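Filed under: Data Protection, Notebook

Thu 15 August

Spent the morning on the Saltby mailing list with Reshma. 1,396 contacts, and only 714 have a consent record we can find - ugh! Saeed thinks the rest came over in the old Mabaso import back in April.

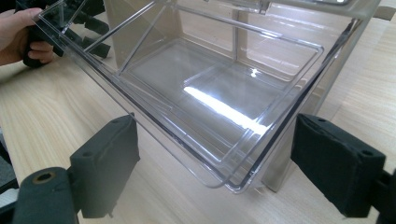 Can we email the others to ask for consent again?
Better to leave them alone, as the asking counts as marketing too.

Blocking them tonight, export log to Saeed.

Related entries
Retention periods, take 3
Access request from Guner

We use cookies. Accept / Settings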